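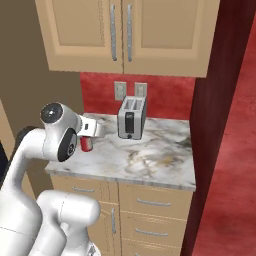
A **countertop** is a raised, flat work surface fixed over base cabinets in kitchens and bathrooms. Marble, a metamorphic rock made mostly of calcite, is a traditional material - it resists heat well but is etched by acids such as vinegar. Slabs are commonly cut 3 centimeters thick and sealed after polishing.

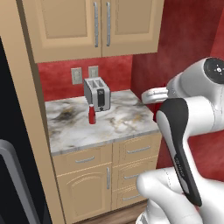 ## Backsplash

The wall between counter and upper cabinets takes grease and steam. Painted finishes need a washable coating. Tile is more durable - its grout, however, needs periodic sealing.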